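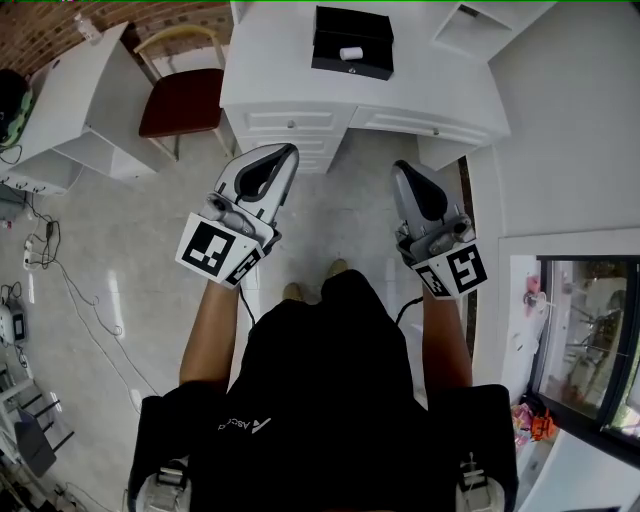 2018-11-20. Demonstration recording for the Korner placement task continued with the hand-held grippers. Each run begins with the operator standing at the desk, both grippers held forward and the black box open on the desktop with the small white cylinder inside. The marker cubes must face upward before recording starts. 6 runs were logged under Nimport; 2 are to be repeated at a slower approach. The target remains 40 runs before training resumes. Calibration file unchanged.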